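Hand-held gripper, part 4: getting it to hold thin film

Quick one tonight, shop closes at 9. If you did parts 1 to 3 you have a gripper that closes square and picks up blocks. Now bags. Thin plastic is a pain, slips right out or bunches up and jams the linkage.

What you need: the gripper, 2 small strips of grippy rubber, a hex key, a thin bag, a basket with some laundry in it, a friend.

1. Back off the pivot screws a quarter turn. Arms should swing free, no slop side to side. Too loose and the jaw tips miss each other.

2. Clean the jaw faces. Alcohol, rag, done. Skin oil is enough to lose the film.

3. Glue the rubber inside the tips, flush with the top. Not over the top, I did that and it snagged every time. Wait 12 minutes before you squeeze.

4. Close on one layer of film and tug. Slides? Sand the rubber a litle and retry.

Now the two-person bag test. Friend takes one side of the mouth by hand, you pinch the other side with the gripper, and you open it up over the basket.

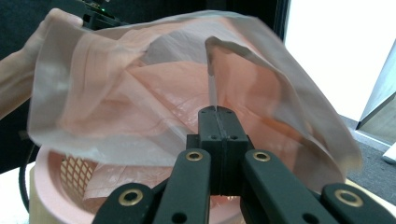 Pull slow. Pinch close to the edge of the film, a small bite holds better than a big one. Your friend should keep steady tension and let you do the moving. If the film rips, you're squeezing too hard, so ease off the trigger and don't touch the screws.

Swap sides after a few tries. Mine was fine on the left and useless on the right, one arm was on backwards. Edgardo spotted it, thanks.

5. Log it. I save every try as one line in a text file: bag, side, held or dropped. Bethel has 712 lines going, wants 1,000 before she changes the pads agian. You can stop way sooner.

Still slipping? Check the tips meet at the top first. Hold them up to a light, any gap and you redo step 3.

Part 5 is the wrist mount. Parts are in the Alach bin, second shelf.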